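# Handling Rules for Wrist-Camera Cells: FAQ

Applies to all two-finger cells on the Skustora line. Questions not covered below go to Wilfredo Ocampo.

**Which parts does this page cover?**

Rigid and semi-rigid plastic items up to 50 mm wide at the grip point. Soft goods and glass are covered by the Brernivent sheet.

**Where should the fingers close on a part with a narrow neck?**

On the neck, with both inner faces in contact. Do not grip on a taper or a flare. A tapered surface turns part of the closing force into a push along the part, and the part creeps. If the item has a slot or a fork at one end, keep the pads on the solid section and off the prongs.

**What force setting do I start with?**

Start at 12 N for thin-walled plastic and raise it in steps of 2 N until the part passes the hold check. The ceiling for this class is 31 N. Anything above that needs a signed change from Américo Guerreiro, and the value goes in the cell log before the next run.

**How is the hold check done?**

Lift clear of all fixtures, stop the arm, and wait for the wrist view to settle. The part should be vertical and between both fingers. Compare the neck position against the finger tops at the start and at the end of the hold.

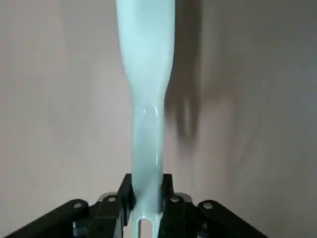
Any shift between the two readings is a fail, even if the part is still held. Lower it, open the fingers, and regrip from the approach pose. Do not correct a slipped part by closing harder in the air.

**Does the whole part have to be in the wrist view?**

No. The grip point does. Long parts will run past the top of the view, so clearance at the far end has to come from the part length in the recipe - never from the camera.

**Can I use shadows to judge distance to a wall?**

No. Shadow position changes with the lamp. Use the taught keep-out plane.

**How often are the finger screws checked?**

At the start of each shift, and after any contact with a fixture. Check both linkages, left and right, with the arm locked out. A screw that turns under the torque driver is replaced and logged.

**Are the Soylu pads still allowed?**

Yes, until stock runs out. Do not mix them with Jokport pads on one gripper - the thickness differs and the centering offset will be wrong.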